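The Patient Work of Teaching a Robot to Clear the Table

At Skosetti, in the town of Tromham, a day of learning begins with dishes.

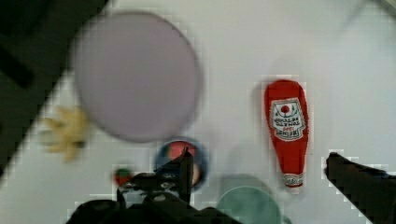 Tobias Villanueva arrives at eight and works until the light changes. He is what the company calls a demonstrator. He guides the arm by hand through one small job, then puts the things on the table in new places and guides it again. Every round is recorded and becomes one example. On a good day he makes 40 of them before lunch.

I came to see him in October, and I must admit that I expected something faster. A round can be as simple as moving a toy strawberry into a bowl. Villanueva does it slowly, with his lips pressed together, like a person who carries soup.

"In the first week I was too perfect," he told me. "I always came to the bowl from the same side. Then the model knew only this side."

Now he makes the start of each round a little different. A plate goes farther from the arm, or the ketchup bottle lies down with its neck toward him. The white tabletop stays the same for a whole session. His colleagues at Narkier, the partner company that trains the model, want to change one thing at a time.

The view from the wrist of the arm is not beautiful. The plates have soft edges, and parts of the gripper are always in the way. A bowl can be half hidden just when the fingers come near it. Villanueva was worried about this at the beginning and asked if he should throw such rounds away. Narkier answered that he should keep them. The robot will have the same view when it works alone, so it must learn from it.

He does throw away other rounds. If he stops in the middle to think, the model may learn to stop also. If he pushes an object by mistake, he writes a note, and a person at Narkier decides later. During my visit he deleted 6.

The Marchetti test, named after the engineer who proposed it, comes every second week. The arm gets 16 table layouts which it has never met, and Villanueva is not allowed to touch anything. He finds this the hardest part of his job. He told me that he keeps his hands in his pockets.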